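Still Waiting on the Laundry Robot

My dishwasher died in June, and for three weeks I stood at the sink every night with my sleeves wet, thinking about robots. I suspect a lot of people do this. You scrape dried egg off a fork and you wonder why we can land things on other planets and I am still the one with the fork.

So I did what any grown woman with a broken dishwasher and a library card does, and I got a little obsessed. I watched the videos (so many videos!), I read what I could follow, and I pestered my old neighbor Gilberto Escobar, who worked 24 years on the packing floor at Kedance and has watched more machines get wheeled in and wheeled back out than anybody I know.

Gilberto's view is that factories fool us. At Kedance they had a machine that put caps on bottles all day long and never missed. People took the plant tour and went home thinking the robots were coming for everything. But that machine only knew one bottle. When the company switched to the Brilitz line, with a slightly fatter neck, the thing was down until a crew came in and rebuilt half of it. "My grandson can put a lid on any bottle you hand him," he told me, "and he's four."

I keep coming back to that. A kitchen is nothing but slightly fatter necks. I own one mug that matches another mug. My cutting board lives in a different spot depending on who dried it. The dog's bowl travels. If you wrote down every object in my house and where it belonged, the list would be wrong by supper.

And the sort of chore we want to hand off is almost always the sorting, fetching, putting-back kind. I don't need help with heavy lifting. I need something that will look at the junk on the bathroom counter and get it in the basket without knocking over the plant. We call that tidying up and pay kids a quarter for it, but try explaining it step by step! Which things are junk? How hard do you squeeze a half-empty shampoo? What do you do when it rolls?

The people working on this know it perfectly well, and I find that sort of sweet. They have these very serious black arms bolted down on both sides of a table, and the job in front of them is the stuff off my bathroom counter.
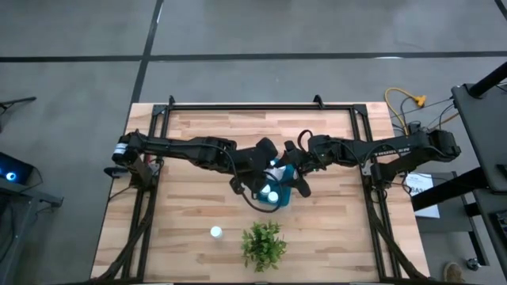

Two robot arms at a teal bin with white bottles. One small bottle and a leafy plant are out on the table.

My sister looked at it and said, "All that for a bottle?" Well, yes. All that for a bottle. I'd rather see a bin and a couple of grippers than another glossy ad with a smiling plastic butler carrying a tray.

Do I think we're there? No. Not for my house. I'd say a robot that can clear one table, with things it has seen before, is a fair hope, and one that can walk into my mess cold is a good long way off. My repairman from Villalba charged me 339 dollars for a new pump, and while he lay on my floor feeling behind the machine for a hose he couldn't see, I thought, there's a job that's safe for a while.

I would still buy one, by the way. If it only did socks I would buy one.

Comments (3)

riltus_fan
I have a Riltus floor vacuum and it gets stuck under the same chair every day. So I'm with Gilberto.

Marcy in the valley
I would pay 100 dollars a month for anything that puts away groceries. It can take all afternoon, I don't care how slow it is.

dbl_shift
Packed boxes for nine years. The tour thing is so true. They always walked people past the one machine that worked.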